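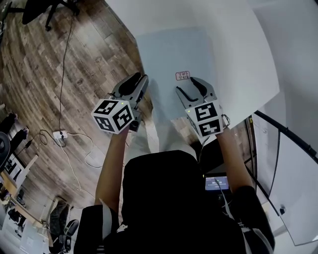

Sunday, shop, afternoon

Hand grippers, second pair. Both bodies assembled, pads glued, marker cubes mounted on the backs. Tracking holds on both sides at table height. It drops on the left when the wrist rolls outward past the point where only one cube face is visible to the tracker. Same fault as the first pair, so it is the geometry and I will stop blaming the print.

Finger travel: left closes clean. Right stops short by the thickness of a pad. Filed the inner stop, reassembled, still short. Suspect the linkage pin. Kimie has the reamer.

Logging: 290 Hz on the bench supply, no gaps in a run of 2515 samples. On battery there are gaps every few seconds. Swapped the pack, same result. Yannick thinks the regulator browns out when the indicator LED and the radio come up together - worth a scope trace before anyone orders parts from Murakami.

Cable on the right unit needs a clip. With the loop loose it gets between the wrist and the table edge on low reaches. Takeshi wants it routed inside the body, which means reprinting both halves at 6 hours each. Clip first.

Thin flat items are still the worst case. The pads slide over a label and do not lift the corner. Miyuki suggested a 5 degree bevel on the pad tips. Drawn up, not printed.

Open:
- reamer from Kimie, redo right pin
- scope on the 3.3 V rail, battery only
- cable clip, right
- beveled pads, one set
- recalibrate cube offsets after the pin is done, both sides

Annapurna has the printer until eight. Bevel set goes on after that.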